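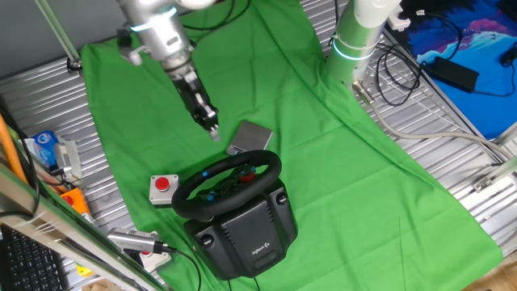 L. Sönmez

The ferry to Undstead left at ten past six in the morning, and my aunt, who had never in her life been late for anything, had us standing on the quay by five. It was August and already warm. She had packed a loaf, a jar of plums and a tin of the hard ginger biscuits that only she liked, and she kept all of it on her lap on the bench, as though somebody might come along and ask to borrow it.

We were going to see the house. I say the house, though by then it was mostly a kitchen with a chimney on the end of it, and a pear tree my grandfather had grown from a cutting he carried from Jernitz in a wet sock. My aunt had been born there and had left at nineteen with 2 suitcases, and in all the years since she had talked about the tree far more than she ever talked about the rooms.

"It will be down," she said, when the boat had cleared the harbour wall. "Trees come down. I shan't mind." Then she ate a biscuit very slowly and looked at the water.

From the landing it is 194 steps up to the lane, and she took my arm for the last few of them - only for the view, she told me, though she had her back to it. The gate had gone and the path was all nettles. We went round by the wall instead, through what used to be the bean rows, with her telling me where everything had been and correcting herself as she went.

The tree was there. It leaned a good deal more than she remembered, and the pears were small and green and not nearly ready. She picked one anyway, rubbed it on her sleeve and bit into it, and pulled a dreadful face.

"Just the same," she said, and put another in her pocket for the boat.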